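April, late evening

Finished moving the sim bench over to the Skodero hand today. The old two-finger setup is parked in its own branch so I can go back to it if the numbers disappoint. Grigore Dobre wanted both in one config with a switch. I said no. The joint limits are different and the last time we shared a config I lost an afternoon to it.

The task is the one from the Hendriks list: apple from tray to bowl, right hand only. Controller rate is 400 Hz. At half that the thumb oscillated on contact and the fingers closed before it had settled. Left the friction values alone for now.

First batch was run with the approach from above. I logged the wrist pose, the joint torques and the contact flags, nothing else - the full state dump fills the disk and I never read it.

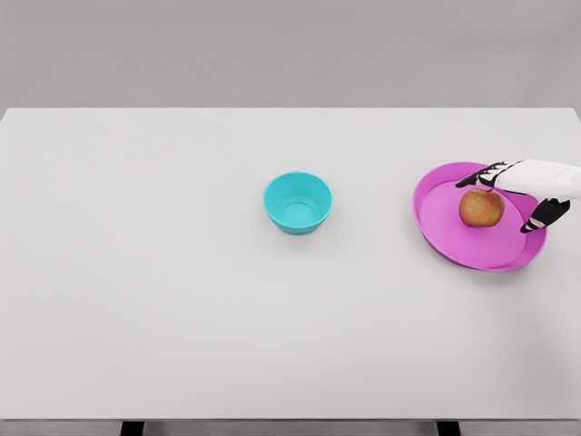 The contact flags are what I spent most of the evening on. The thumb reports contact with the tray floor and the grasp check counts that as contact with the object, so the lift starts early. Seed 3603 does it every time, which at least makes it easy to debug. Ngân Hà suggested filtering by body ID before the check and that is the right fix. I tried raising the wrist by 6 mm first because it was a one-line change. It cleared the floor but the fingertips then closed too high on the apple and it rolled out on the lift.

Compared with the two-finger gripper the hand is slower to close and more forgiving of a bad yaw angle. The gripper needed the yaw nearly right or it pushed the apple into the rim. No opinion yet on which one Trunham should buy. They asked for a table of success rates and I don't have one I would sign.

Tomorrow: body ID filter, rerun the same seeds, then the Samer controller if there is time. Also need to ask Grigore where he put the tray mesh with the lower lip.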